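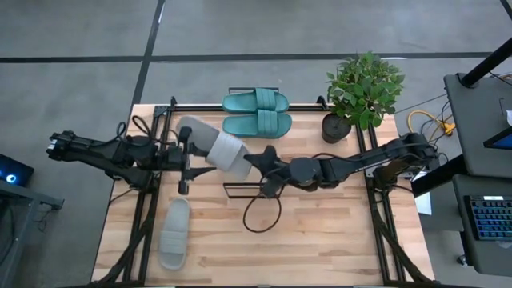

Odeur tenace dans des claquettes en mousse

Bonjour, j'ai une paire de claquettes de piscine que je porte tout l'été depuis septembre dernier. Lavées à la main deux fois, elles sentent toujours le renfermé au bout d'une heure. Est-ce que je peux les passer en machine ?

Posté par Storneck, 22 mars 2020

Tomos Vaughan
Évitez la machine, la mousse se déforme à la chaleur et la bride peut se décoller. Diluez 5 cuillères à soupe de bicarbonate dans une bassine d'eau tiède, laissez tremper 12 heures, puis frottez la semelle avec une vieille brosse à dents. Rincez bien et faites sécher à l'ombre — jamais sur un radiateur. Recommencez si besoin.

Mavo
Moi je les mets en machine à froid sans essorage et je n'ai jamais eu de souci.

Bemmont
Le vinaigre blanc marche aussi, mais pas mélangé au bicarbonate, les deux s'annulent. Pensez à regarder vos pieds : si ça gratte entre les orteils, voyez un pharmacien, sinon l'odeur reviendra.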